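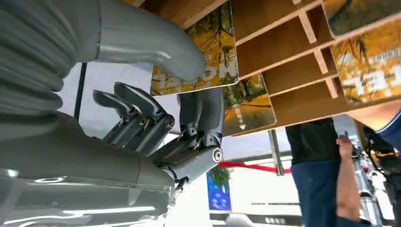
Remzi Canpolat: I'd hold off on clipping him down until you know what's under there. If the undercoat is packed tight you can end up with razor burn and a coat that grows back in patches. Mine took most of a year to look normal again after a groomer in Pirbridge shaved him without asking.

5 minute read

pebblefoot wrote:
OK, that's what I was afraid of. To fill in what I left out of my first post: Kollow is a neutered male, 4 years old, Tibetan Terrier mix as far as the shelter could tell. The mats are behind both ears, in the armpits and all down the back of the thighs. His back and head are fine because that's where I've been brushing. I use a slicker brush every other evening and he puts up with it. I did not know I was only brushing the top layer until I put my fingers down to the skin last night.

The groomer quoted me for a full shave and said dematting would be by the hour and she didn't recommend it. I would like to keep the coat if I can, but I don't want to hurt him over it.

marlow_k wrote:
I'm going to disagree with Remzi. Armpit mats hurt. Every step pulls on the skin. If they're tight to the body, shave them and start over. Hair grows.

I had a rescue come in last spring with a coat like felt. We tried to save the legs because they were so pretty, and after two long sessions she was snapping at the comb. It took months before she would let me near her feet again. I should have had her shaved the first day.

Remzi Canpolat wrote:
I didn't say never shave. I said find out what's under there first. A few mats in the armpits can be clipped out on their own and no one will ever see it. That's a different job from taking the whole dog down to a quarter inch because the thighs are tangled.

pebblefoot, can you get a metal comb in between the mat and the skin anywhere? If you can, it can probably be worked out. If the comb won't go in, clip that spot.

pebblefoot wrote:
Behind the ears, yes, the comb goes in. Right armpit no. Left armpit partly. Thighs I can get the end teeth in but it stops after half an inch or so.

tuckandroll wrote:
Don't use scissors on the armpits, please. Skin folds up into the mat and you can't feel where it starts. I've paid that vet bill. Use a small clipper with a 10 blade, flat to the skin, and have a second person hold the leg forward (not out to the side, dogs with any kind of hip or shoulder trouble hate that). Stop and feel the blade every couple of minutes. They get hot faster than you'd think.

For the thighs, put some cornstarch on and work from the tips toward the skin, holding the hair at the base so the pull goes on your fingers. Ten minutes, then quit, even if you feel like you're getting somewhere.

dovecote wrote:
I'd skip the cornstarch and use a detangling spray. Powder dries out the coat and it breaks. Whatever you use, do not bathe him before the mats are out. Water tightens them.

tuckandroll wrote:
Never had breakage from it in 3 dogs, but use what you like. Agree on the bath.

marlow_k wrote:
Is anyone going to mention the groomer? She told the owner that she doesn't recommend dematting. She had her hands on the dog and we haven't.

Remzi Canpolat wrote:
She also charges the same for a shave that takes forty minutes as for a scissor trim that takes half the day. I'm not saying she's dishonest. I'm saying a full shave is the easy answer for a busy shop. I would call another one and ask whether they'd do a partial. The place I go to now is Psarras, out past the feed store, and they let me stand there and watch.

marlow_k wrote:
Fair. A second opinion doesn't cost much. I still wouldn't let the right armpit wait for it.

pebblefoot wrote:
I won't let it wait. My sister is coming over at 6 and she has clippers from her poodle, so we'll do the armpits tonight and leave the rest. I'll call Psarras in the morning.

One more question. He had a short-haired friend at the shelter and they told me to brush him once a week like the other dog. Is every other day enough for this kind of coat if I do it right?

dovecote wrote:
Depends on age. When the adult coat comes in it mats almost overnight, but at his age that should be over. I do every other day with line brushing: part the hair so you see skin, brush that strip, move up half an inch, part again. Start at the feet. If you start at the back you'll be tired before you get to the places that mat.

And take the harness off when he's in the house. Half of all armpit mats come from harnesses.

pebblefoot wrote:
He wears it all day. I never thought about that.

tuckandroll wrote:
That'll be most of it then. A collar and tag is fine indoors.

pebblefoot wrote:
Update. Both armpits are clipped. The skin on the right side was pink but not broken. He lay on his side the whole time and ate a ridiculous amount of cheese. Psarras can see him in March for a partial, they said they'd take the thighs shorter and leave the rest, no promises until they've looked at him. Ears are combed out already.

marlow_k wrote:
Good. Keep an eye on the pink for a few days and don't let him lick it. If it gets damp or starts to smell, that's a vet visit.

Remzi Canpolat wrote:
Glad he's more comfortable. Ask them to show you how they hold the comb on the back legs, I'd been doing it wrong for years.

satia_mom wrote:
Reading this with my own girl Satia on my lap and I just found one behind her elbow. Going to get the comb.

Related threads
Slicker or pin brush for a double coat?
Puppy hates having his feet touched
How short is too short for summer?
Harness rub and bald spots
First groom at 4 months, what to ask for
Over 700 posts on one bad haircut (closed)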